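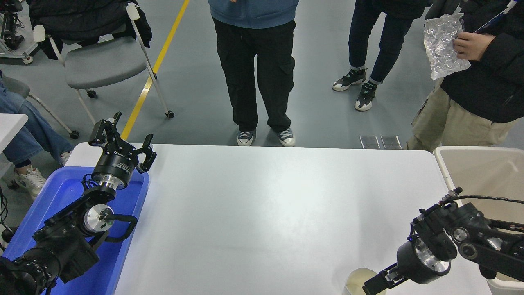 The Office of Water Rights in Kidia received the petition of Mr. Osvaldo Farina on Jun 4, 2019. It ran to 40 pages and was written in pencil. Mr. Farina asked that the spring above his orchard be entered in the register under the name of his late wife, who had found it.

The clerk on duty, Miss Elisa Pace, informed the petitioner that springs were registered by number. His was Spring 659. Mr. Farina replied that he had been married to a woman and not to a number, and he took a seat in the hallway. He remained there until the office closed. He returned the next morning with bread and a folding stool.

Under the rules of the Office, a petition that could not be granted had to be refused in writing by the Registrar. The Registrar, Mr. Ermanno Fontana, had not refused anything in writing for eleven years. He preferred to let matters rest in the cabinet outside his door, where they generally grew quiet. This one did not. Mr. Farina greeted him each day by his full title and asked after his health.

In August the spring was inspected. Miss Pace made the climb herself, some 115 steps cut into the rock past the Bimeo road, and recorded a steady flow, clear, with a slight taste of iron. Beside the basin she found a tin cup on a chain and the word ORNELLA scratched into the stone. She entered the cup in her report. After a pause she entered the word as well, under the heading "Existing Marks."
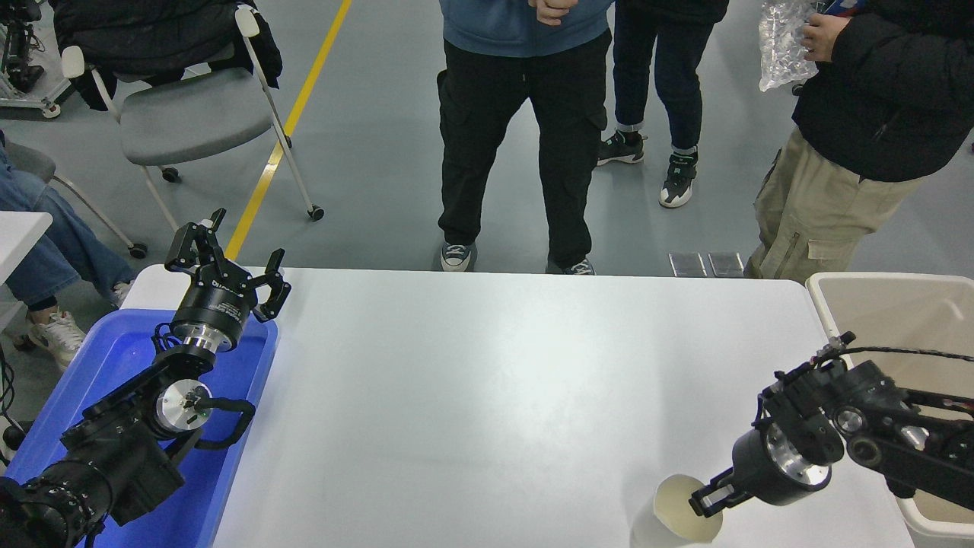
Did the Office ever change the name of the spring?

The register still gives it as Spring 659, but the column for existing marks was copied onto the new district map, and the printer, having little space, left out the number.

Mr. Fontana signed the proof without comment. A copy was sent to the petitioner by ordinary mail, with a notice that his case remained open. Mr. Farina brought the notice back in person. He wished to know whether an open case entitled him to keep his place in the hallway — the light was good there, he explained, and he had grown used to the company.

Miss Pace consulted the rules and found nothing against it. She moved the coat stand to make room for the stool.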